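Subject: Re: [poltlow-worktops] Oil or hardwax on strip beech, and the gap at the wall
Date: October 25, 2026

On the earlier question from the Nusel end of the list:

> We have the same block worktops as the rest of the terrace, fitted in
> March. Two coats of Danish oil on the top, nothing underneath as far as
> I can tell. The run by the window has now lifted along the front edge.
> Laid a straightedge across and there is daylight under the middle.
> Fitter says it will settle when the heating goes on. Should I screw it
> down harder, sand it flat, or leave it? Also, is it worth changing to
> hardwax oil while I am at it?

Don't screw it down harder. If the top is fixed through plain round holes in the cabinet rails, it is already held too tightly, and more force will either split a strip or pull the screws. Take the screws out one at a time and look at the holes. They should be slots, running front to back, with a washer under each screw head. If they are round, lengthen them. The screws at the front edge can stay in round holes so that the overhang keeps its line, and all the movement then goes to the back.

Don't sand it flat either. A top that is cupped in October and has been sanded level will be cupped the other way by March, and you will have lost thickness for nothing.

The more likely cause is the bare underside. Oil slows the exchange of moisture, it doesn't stop it, and a board that takes up water faster on one face than the other will bend. Both faces and all four edges need the same number of coats. The end grain wants more than that, particularly round a sink cut-out. I gave mine four coats on the end grain and would do five next time.
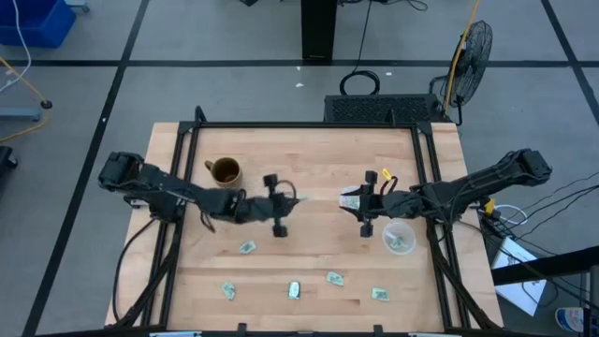 As for the gap at the wall, the figure in the leaflet is too small for a deep top. I measured my own two runs with a steel rule at the same marks, once at the end of winter and again at the end of summer. The narrow one, 600 mm deep, moved by a little under 4 mm. The wide one, 900 mm deep, moved by just over 5 mm. Along the length I could not measure any change at all. So the gap matters at the back, and the ends can be fitted fairly close. Cover it with an upstand fixed to the wall only – if it is glued to the top as well, the joint will open.

On finish, my view is that Danish oil is easier to repair and hardwax lasts longer between coats. You can't put hardwax over fresh Danish oil and expect it to hold. The old finish has to come off to bare wood first, and that means both sides, so the top has to come out. If it is coming out anyway to do the underside, that is the time to change. If not, stay with what you have.

For those asking off list, I used the Skiter hardwax in satin. Coverage on bare beech was poorer than I had allowed for, and I went through some 200 ml more than planned. Sand to 120 and then 150 before the first coat and stop there. I went to 240 on a test piece and the oil sat on the surface and marked with a wet cup the next day.

Rags: lay them out flat outdoors until stiff, or put them under water in a tin with a lid. Do not leave them in a heap.

One thing I haven't settled is the dishwasher. Steam comes up under the front edge whenever the door is opened early. I have stuck foil tape along the underside above the machine, and it has held so far, but the adhesive is going soft at one end. The Sundaram catalogue lists a rigid vapour strip, 600 mm, for the same job. If anyone has fitted it under a beech top, please post how it is fixed and whether it can be taken off again for re-oiling.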